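Ticket 3298: left gripper loses force when both arms work at the dish rack

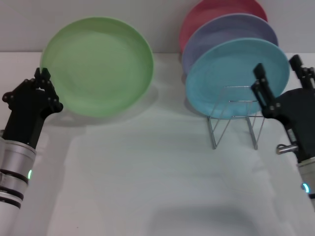

Opened by: Tamsin Brannigan
Location: shared workshop, back bench
Priority: normal
Status: waiting for part

Problem as I reported it on Monday:
The left arm closes on a plate at the correct width, but after a short time the holding force goes down and the plate turns in the fingers. The right arm does not show this behaviour. When I run the left arm alone, I also do not see it. Both arms are on the same Bodero power supply and the same Sarden controller board. The colour of the plate makes no difference, I tried all of them.

What I checked first:
- Finger pads cleaned with alcohol. No change.
- Grip setting raised from 543 to 1000 in the config file. The plate holds a little longer, then turns the same way. I put it back to 543.
- Left and right gripper cables swapped at the controller. The fault stays with the left arm, so I believe the controller channel is good.

Reply from Prasertsri, 4:10 pm:
Please measure the voltage at the gripper connector, not at the supply. Do it while both arms are moving. Also send the log from start-up.

My answer:
I measured as you asked. At the right connector the voltage is steady. At the left connector it falls each time the right shoulder joint starts to move. I have uploaded the log to Clerkora under this ticket number. The undervoltage warning is on line 11, and I am sorry that I did not notice it before. I was reading only the errors and had the warnings filtered out.

Reply from Prasertsri, 5:35 pm:
Then look at the wire between the supply and the left base. Is it the one we made in August?

My answer:
Yes, it is the same one. I opened the sleeve and the crimp on the positive side is poor, I can move the wire with my fingers. I made a temporary connection with a screw terminal and repeated the rack program with both arms. There was no warning in the log and the force stayed at its set value until the end of the program.

Still to do:
- Make a new cable with thicker wire and proper crimps. The terminals are ordered.
- Check the right side cable also, it was made with the same tool.
- Change the log filter so that warnings are shown by default.

Please leave this ticket open until the new cable is fitted. If somebody uses the bench before then, run one arm at a time and do not pull on the screw terminal.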